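Guerreiro Manipulation Archive
Gallery: Collection Work at Ploltuncombe

Introduction

The Guerreiro Manipulation Archive is a collection of recorded handling examples maintained by the Ploltuncombe Institute for Applied Automation. The recordings are used to train a learning system that selects and carries out arm movements from camera input. Each recording, referred to throughout the archive as an episode, covers a single attempt at a single task, from the first motion of the arm to the point at which the operator closes the file.

This gallery accompanies the written documentation of the archive. It is intended for partner laboratories, for students who are preparing to join a collection team, and for members of the public who have asked how such material is gathered. Readers who need the technical specification of the file format should consult the archive handbook, which is issued with every data release.

Background to the Collection

Work on the archive began at the Institute's Testelcombe annex, where the first enclosures were set up and the first operators were trained. The annex had limited floor space, and collection moved to the main building at Ploltuncombe once the procedures had been settled. Episodes recorded at both sites are included in the current release and carry a site code in their records. The Testelcombe episodes number 182. They were recorded under an earlier version of the labeling rules and have been relabeled in full to match the present version.

The current release is known as Esley. It replaces the preliminary release, which remains available on request to laboratories that used it in earlier work and wish to repeat their results. New projects should use Esley only. The two releases should not be mixed in a single training run, as some episodes appear in both under different numbers.

How an Episode Is Recorded

An operator guides the arm by means of a hand controller. The operator watches the workspace through the same camera views that the learning system will later receive, and does not look directly at the enclosure during an episode. This rule was adopted at Testelcombe and has been kept. Operators who could see the workspace with their own eyes tended to make corrections that the cameras gave no grounds for, and a system trained on those episodes learned movements it had no means of timing.

Before each session, the operator completes a warm-up set that is not added to the archive. The session supervisor then reads out the task sentence, and the operator repeats it. The sentence is stored with the episode in exactly the form in which it was read. Short sentences are preferred. "Pick up the bag" is an acceptable task sentence; a sentence that tells the operator how to pick up the bag is not.

A session is limited to 100 episodes per operator. Operators may stop earlier at their own discretion, and the records show that many do. Sessions are held in the morning and in the late afternoon, and the hour is entered in the log so that changes in room light can be traced.

The Objects

The object list for Esley contains 204 entries. The greater part consists of packaged goods and kitchen items of the kind found in an ordinary household. Rigid objects such as cups, blocks, and boxes made up most of the early list. The share of soft and flexible objects was raised for this release at the request of several partner laboratories.

Bags and pouches are of particular value for this purpose. A bag changes shape as it is held, and its printed front and plain back can look like two different objects from one moment to the next. A camera close to the fingers may see only part of the printing, at an angle, and must still supply enough information for the grip to be judged. Objects with lettering in more than one language or script are included so that the system does not come to depend on one style of packaging.

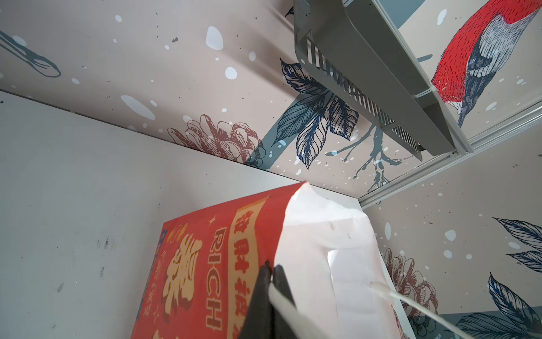 Wrist camera view. The gripper holds a red and white bag by its lower edge. The printed panel includes the word "RICH" and a yellow banner with Chinese characters.

Grips taken at the edge of a bag are labeled separately from grips taken across its body. The distinction was introduced after reviewers found that the two were being grouped together under one heading, although they call for a different approach by the fingers and leave the remainder of the bag free to move in different ways. The label is assigned by the reviewer and not by the operator. Where the camera view does not allow a clear decision, the reviewer enters "unresolved" and the episode is retained.

The Enclosures

Patterned wall coverings are part of the collection plan. A plain background allows a learning system to find an object by contrast alone, and a system trained in this way may fail when it is moved to a furnished room. The view shown in this gallery includes wallpaper with a drawn bird, flowers, leaves, and a scattering of white dots, which places a good deal of detail close to the bag. Several of the motifs are red or white, as is the bag itself.

Coverings are changed on a fixed rotation. The same objects and the same task sentences are repeated under each covering, and the covering code is entered in the episode record. Laboratories that wish to test a system on an unfamiliar background can therefore set one or more coverings aside and train on the remainder. A suggested division of this kind is supplied with the release.

Surfaces in regular use acquire scuffs and smudges. The Institute does not remove such marks between sessions unless they interfere with the movement of the arm. They are not edited out of the recordings, and no image in the archive or in this gallery has been retouched.

The Camera Views

The wrist camera moves with the gripper and records the fingers and whatever lies between and beyond them. Its view is often tilted, and the fingers themselves occupy part of it at all times. Users who are new to such material sometimes rotate the images so that the room appears level. The Institute advises against this practice. The orientation of the image carries information about the position of the wrist, and a system trained on leveled images will not receive leveled images when it is put to use.

Fixed cameras record the workspace from outside the arm's reach. Their views are stored with the same time marks as the wrist view. Where a time mark is missing from any one view, the episode is withheld from the release until the gap has been examined.

Review and Labeling

Every episode is reviewed twice. The first reviewer confirms that the task sentence matches the object and that all views are present. The second reviewer assigns the outcome and the grip label without sight of the first reviewer's notes. Differences between the two are settled in a joint reading.

Unsuccessful attempts are kept. An object that is dropped, pushed aside, or held and then lost supplies an example that the learning system can be taught to recognize, and the outcome label makes it possible to leave such episodes out when they are not wanted. In the Esley release, 334 episodes are marked as unsuccessful. Users are asked not to report results on the archive without stating whether these episodes were included.

Episodes are removed only on three grounds: a person has entered the view of a camera, a file is damaged beyond repair, or the arm was stopped by its safety system before the task had begun. Removed episodes keep their numbers, and the numbers are not used again. Gaps in the numbering are therefore to be expected and do not indicate a faulty download.

Use of the Material

The archive is available to universities, public research bodies, and training programs under the terms set out in the handbook. Commercial users should write to the Institute before requesting access. The gallery image may be reproduced in teaching materials and printed reports, provided that the name of the archive is given and the image is not altered. Packaging shown in the archive remains the property of its respective owners, and its appearance does not indicate any connection with the Institute.

Partner laboratories that wish to contribute episodes should first record a trial set and submit it for review. The trial set must follow the operator rules described on this page, including the rule on indirect viewing. Contributions are read in the order in which they arrive. A written reply is sent in every case, together with the reviewers' notes, and a laboratory whose trial set is returned may submit another.

The next addition to the gallery is planned for August and will cover the fixed camera positions and the operator station at Ploltuncombe.

Contact: Archive Office, Ploltuncombe Institute for Applied Automation | Copyright Ploltuncombe Institute for Applied Automation. All rights reserved. | Back to top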